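About Unduretti

Unduretti is a book cover design studio with five people in it. We design jackets and paperback covers for publishers, mostly small ones, and now and then for writers who are paying the bill themselves.

Most studio pages tell you that a great cover sells a book. We have our doubts. We have made covers we were proud of for books that sank, and one we still wince at for a book that reprinted before December was out. There are too many other things going on – the price, the reviews, whether a shop has room on the table – for anyone to say the jacket did it. If a designer promises you sales, ask to see how they worked it out.

What a cover can do is tell the right reader what sort of book they are holding, and look as if somebody cared. That is a smaller claim and we are happy to be held to it.

How we started

Silvia Tichý and Tolera Feyisa set up the studio after several years at Pallov, where they had shared a desk, a scanner and a growing dislike of trend reports. The first job was a set of 20 reissues for Yilma, all short novels, all needing to look like a family without looking like the same book. The budget was thin. Two of the 20 were redrawn from scratch after the proofs came back muddy, and we paid for that ourselves.

We have kept every rejected rough since. The plan chest holds 1,093 of them at the last sort-out, done on 26th February when the drawers would no longer shut. Some are better than what got printed. A good many deserved to be turned down.

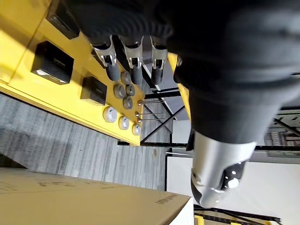
Zewditu Kahsay joined to look after lettering. She draws most of it by hand and has strong views on giant capitals laid over a painted flower, which she will share if you bring one in as a reference. Saron Tamiru does the illustration and commissions other people when her own style is wrong for the book. Shewit Worku runs the schedule, reads the contracts and is the one who will tell you that your date can't be met.

How we work

We read the book. We'd like to think this goes without saying, but we have been sent a fair number of briefs with a plot summary, a mood board and no manuscript. If the text isn't finished we will read what there is.

You get three roughs, never more. We used to send eight or nine, and the meetings that followed produced covers with a bit of each. Changes after that are charged by the hour, and the rate is on the quote.

We don't test covers on panels. Gisadix, a series we worked on for two years, went in front of 600 readers before its relaunch, and the favourite was the cover most like the one already on sale. Perhaps that was useful to somebody. We went with the second choice and the publisher was brave enough to let us.

We don't enter awards where you have to pay to enter, which leaves a short list.

What it costs

A cover with type only is our lowest price, and illustration adds to it. Spine and back are included for anything up to 96 pages. Longer books need a second round once the page count is fixed, and we quote for that separately.

If you have a book coming and would like a straight answer on whether it needs us, send Shewit the manuscript and your print date. Sometimes the old cover is fine and we'll tell you to keep it.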